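Lace notes, May, page 46

Continuing the lace work for the Rankin footwear trial. Bench is still taken up by the Cleltstead cutting jig, so lacing is being done at floor level by the shoe rack. Height is poor for the back but the light is adequate.

Lacing pattern

Crisscross, under-to-over at each pair of eyelets. Left and right ends are evened up before the top pair; correcting afterward means backing out two rows. Tension is set by hand from the toe upward. Pull straight up, not sideways, or the tongue drifts.

Pair on the floor is the white mesh with the thin black side stripe and SPEED on the tongue. Same lettering on the insole, with "& FLEXIBLE" after it. Front shoe has its crisscross in. The one behind is only partly threaded, remainder of the lace on the floor beside it.
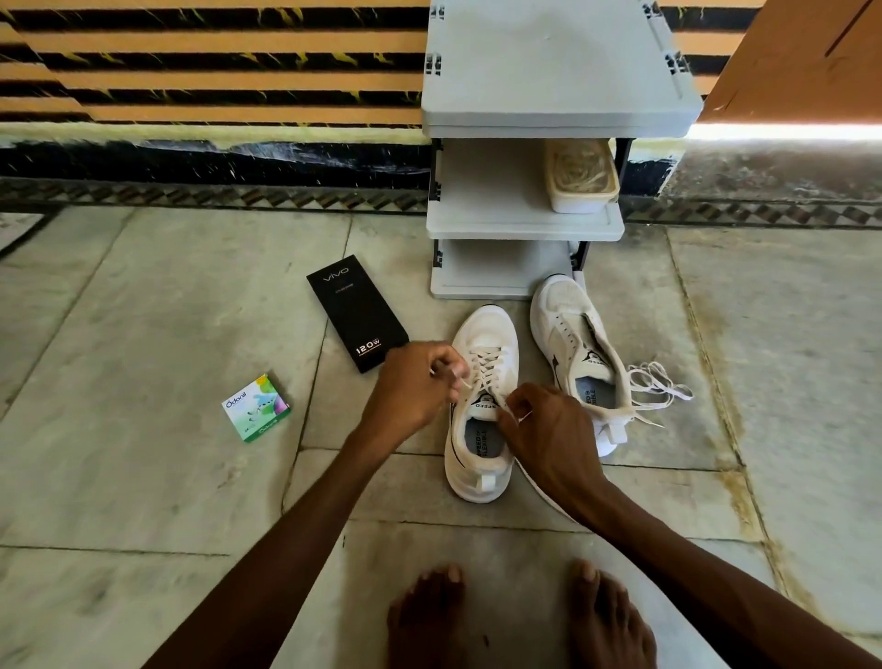
Lace stock

Adoditz flat, off-white, cut length 164 cm. Toltell sample is shorter and leaves too little for a double knot with the top eyelets used. Do not mix the two in one pair. Bag of 50 Adoditz opened this month, remainder in the drawer under the vise.

To do

Re-tip any lace with a split aglet before threading. Heat-shrink is in bin 261.
Check tongue centering on both shoes before knotting.
Ask Rankin whether the top eyelets are to be used on the wide last. Drawing does not say.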